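Shop-floor rules for collecting hand data: the gallery

Hello again! A few of you asked for the picture page to go with the house rules we put up in September, so I've finally sat down and done it. I'm the one who looks after good practice for our retail handling work at Rustance, which mostly means I write things down, then Morven Mackay crosses half of them out and we end up with something people will follow.

The rules have been through 4 drafts. The first ran to 49 separate points and I was terribly proud of it. Tiina Lappalainen read it on the train, rang me from the platform and asked which ones I'd remember with a queue of shoppers behind me. Fair enough! We got it down to a single sheet, and the bits below are the ones that still cause arguments.

Ask the shop first, and ask again on the day. A yes from head office doesn't mean the person on the till has heard of you. Our habit now is to say hello, show the letter, and agree which aisles we can use and when we'll be out of the way.

No faces, no card machines, no staff rotas pinned to the wall. If a shopper wanders in, stop and wait. If they ask what you're up to, tell them — it takes a minute and most people are quite interested.

Both hands where the camera can get them. This is the one the Skelia team pushed for and I grumbled about, but they were right. One hand steadying while the other does the lifting is how most of us handle goods on hooks, and a robot learning from it needs the steadying hand every bit as much as the busy one. 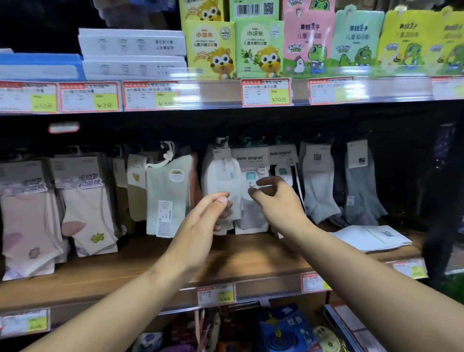 Go at your normal speed. People slow right down when they know they're being recorded, and you end up with a sort of underwater ballet that's no use to anyone. Morven's advice is to think about what you're having for tea. It works on me, anyway.

Leave the shelf as it was. Same hook, same order, label facing out. Anything that gets dropped or bent goes to the till and we pay for it, no haggling. I know Onyeka's sheet lets you put a slightly squashed packet back, and I still don't like it (sorry, all).

Don't tidy up beforehand either! Real shelves have crowded hooks and things lying flat underneath them, and a gripper that has only ever met neat rows will struggle on its first morning in a proper shop. Record the muddle you find.

Write the notes before you leave. Aisle, task, who did it, anything odd. Last time I went through the log I had 192 entries and 3 of them said only "socks". I know who you are.

Still to settle: how long we keep recordings when a shop changes hands. Holov want a fixed period and Tiina would like to ask the new owner each time. I'm leaning towards Tiina, but send me your thoughts and I'll add them to the next draft.

Page last changed October 27, 2024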